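Storage and the spare room: what changes at the Nondska hall

30 January 2026

Members who use the Nondska hall will have noticed that the back storeroom has been locked since the start of the school holidays. It will reopen once the new storage rules are in place. This item sets out what those rules are, what each group needs to do, and where the money is coming from.

The storeroom was built for the hall's own chairs and trestle tables. Over the years it has also taken in costumes, cricket gear, two sets of Christmas decorations, the playgroup's toys, a large quantity of jam jars and several boxes that no group has claimed. At the last stocktake we listed 435 separate items. Fewer than half had a name or a group marked on them, and the hall's own tables could only be reached by carrying other things out to the car park first.

From the reopening, each group that hires the hall regularly will have a marked bay. A bay is one section of shelving plus the floor space under it. Groups that meet weekly get 2 bays, and groups that meet fortnightly or monthly get one. The hall keeps the whole of the eastern wall for tables, chairs and cleaning gear. Please don't lean anything against that wall, even for a night.

Everything in a bay needs to be in a tub or tray, or be too big to go in one. Cardboard boxes are no longer allowed. We lost a fair bit to silverfish last winter and the cardboard was where they were living. Plastic shopping bags are out as well. Tubs can be any colour but should have the group's name on the short end, in letters you can read from the doorway.

Trays and open shelving suit small things that get used every week. A lidded tub is better for anything that only comes out once or twice a year.
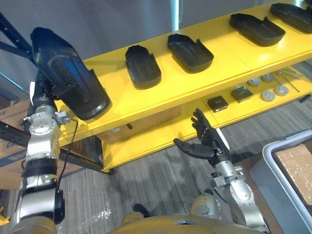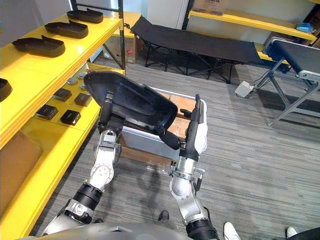 Labels are available from the front office at no charge. They are the waterproof kind and will stick to most plastics if you wipe the surface with methylated spirits beforehand. Write on them with a permanent marker and leave them for an hour before stacking. If your group already has its own labels, those are fine, provided the name matches the one on your hire agreement. We have had trouble with old names, particularly where two groups have merged.

Unclaimed items will be set out on the trestles in the main hall for 3 Saturday mornings, between nine and noon. Bring a car if you think something large is yours. Anything left after the third Saturday goes to the op shop in Minhas, apart from the photographs and the honour boards, which will go to the local history room. The piano stool is staying, as the piano is staying.

Some groups have asked about heaters, urns and other electrical gear. These can be kept in your bay if they carry a current test tag. Untagged gear has to go home with you. A tagging session will be held in the kitchen before the winter season starts in June, and the hall will pay for up to four items per group. Gas bottles, fuel and paint can't be stored in the building at all. The insurer was very clear on this, and it includes the small camping canisters.

The shelving and the floor repairs were paid for out of hire income and the proceeds of the Janance Road garage sale. There is $200 left over, which will go towards a trolley. We looked at a folding one but it wouldn't take the weight of the trestles, so we will buy a flat-deck model with rubber wheels. It will live just inside the storeroom door and should be returned there with the brake on.

Keys are changing too. The old storeroom key will no longer work, and new ones will be issued against a signature, one per group. If your group needs a second key, put the request in writing with the name of the person who will hold it. Lost keys will be charged at the cost of the replacement. The front door, kitchen and toilet keys are not affected.

Hirers who only use the hall for a single event, such as a party or a wake, can't leave anything overnight. The exception is the fridge, which may be used from four in the afternoon on the day before, if the hall is free. Ask when you book.

Bay numbers will be posted on the noticeboard next to the Otico Street entrance. If you think your group has been left off the list, leave a note at the front office with a phone number and your usual meeting time.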